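Four stars for the Pomine grasp method, and I went in grumpy! Felicja Laskowska's write-up says you can teach a five-finger hand a new pick from 200 demos where the old recipe wanted 1,000, so I gave it most of July (and a lot of coffee). It's true, mostly. With 200 demos we got 80 percent on small boxes, and going up to 800 barely moved it.

The wrist view does a lot of the work, blur and all, and I'd stopped trusting
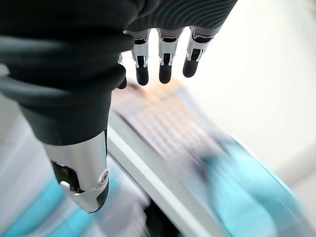

wrist views years ago, so that was a nice surprise. Thin flat stuff is still a pain, and the install notes are a mess. Would I use it again? Yep, already am.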